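### 3.2 Material und Begriffe

Als Streublume gilt im Folgenden jedes Motiv ohne sichtbaren Rapportanschluss – so schon Menon, allerdings nur für Kleiderstoffe. Haushaltstextilien fehlen dort ganz. Grundlage hier: 3,588 Karteikarten aus dem Musterarchiv Trurer, davon etwa 300 mit Stoffprobe. Rest nur Zeichnung oder Bestellnummer. Datierung oft unsicher, Rückseiten teils überklebt.

Drei Gruppen wurden gebildet: Streublume, Ranke, Bordüre. Mischformen kamen zur jeweils dominanten Gruppe, strittige Fälle entschieden Lumenta und Kang getrennt voneinander. Geblümte Tücher im rechteckigen Zuschnitt (Abb. 4) machen den grössten Teil der Haushaltsware aus, quadratische sind seltener als erwartet. 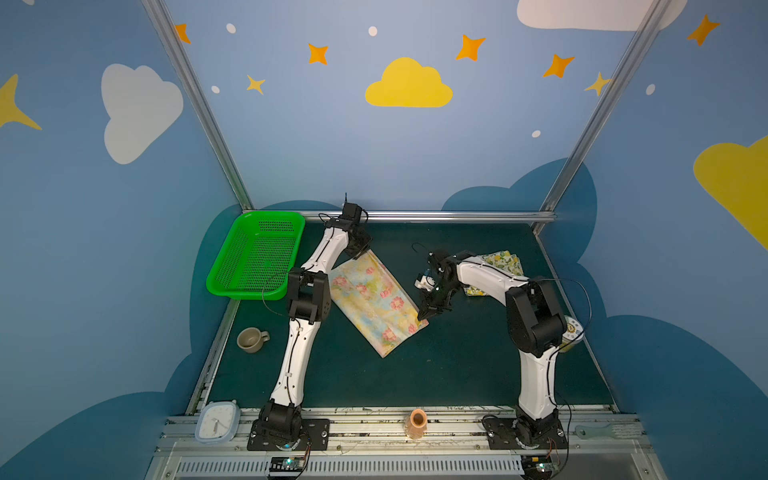 *Abb. 4: Geblümtes Tuch, rechteckig, diagonal auf dunkelgrüner Tischplatte.*

Auffällig der Bruch zwischen den Lieferanten. Illcombe führt die Ranke durchgehend, Skisa lässt sie nach wenigen Saisons fallen und bringt nur noch Streublumen. Ob das am Geschmack der Kundschaft lag oder am Druckverfahren, bleibt offen – die Geschäftsbriefe schweigen dazu. Huang vermutet Letzteres, Belege nennt er nicht.

Für die Bordüren reicht das Material nciht aus. Vier Karten mit Probe, alle aus derselben Lieferung, daher in Tabelle 3 nicht aufgeführt. Zur Farbigkeit siehe Abschnitt 3.3.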